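Supplies > Art Room > Crayon Sorting FAQ

Stock Lists Baskets Labels Contact

Search this site Enter keyword Go

Crayon Sorting and Storage: Frequently Asked Questions

Which baskets are used for crayons?
Open-lattice plastic baskets, one color group per basket. The Telovham storeroom holds 18 of them. Solid-sided tubs are reserved for paint and glue.

Does the basket color have to match the crayon color?
No. Basket color identifies the shelf. Crayon groups are given on the card clipped to the rim.

Where do brown crayons go?
With black and gray. Blue-green shades go with blue, and yellow-green shades go with green. If the shade is unclear, read the name on the paper label.

Should the paper labels be removed?
Leave them on. A torn label can stay if the color name is legible. Peeled crayons go in the scrap tin.

What is the minimum usable length?
Some 2 inches. Anything shorter goes in the scrap tin and is melted down at the Coughlan workshop in November.

Can different brands be mixed in one basket?
Yes, provided they are wax. Oil pastels and watercolor crayons are stored separately and marked with a W or P on the card.

How are wax marks removed from a tabletop?
Scrape with a plastic card, then wipe with warm water and dish soap. Do not use solvent on painted or coated tops.

How are the baskets cleaned?
Tap out loose wax, soak for 8 minutes in warm water, and brush the openings from the inside. Dry upside down.

Who handles replacement cards?
Deirdre Gilmartin, Room 109, Wednesday afternoons. Quote the shelf code.

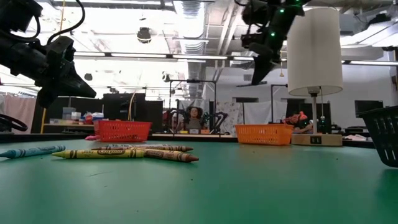

Crayola crayons in brown, yellow-green and blue-teal, with lattice baskets behind.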